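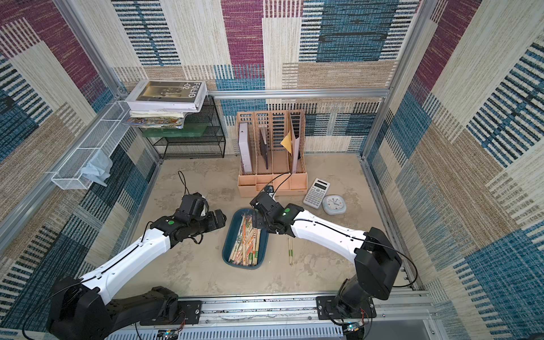 The Hardale open house weekend is back this October, and we can't wait! Eleven homes on the east side will open their doors this year, from a brick duplex with 625 square feet per unit to the big corner farmhouse on Plesura Lane, on the market for the first time in 56 years (the porch alone is worth the walk).

Itziar Pastor from our rentals desk will be at the Monulari building all Saturday-style hours, ten to four, both days -- ask her about the two-bedroom units on the garden side, they get lovely morning light and they go fast. Street parking is free on Plesura Lane, and the bakery on the corner has promised to stay open late.

Want a printed map? Sign up by August 31, 2018 and we'll mail you one with floor plans and asking prices. We have some 90 left. Bring comfortable shoes, there are a lot of stairs at the farmhouse!

Contact us | © Hardale Homes Newsletter | Back to top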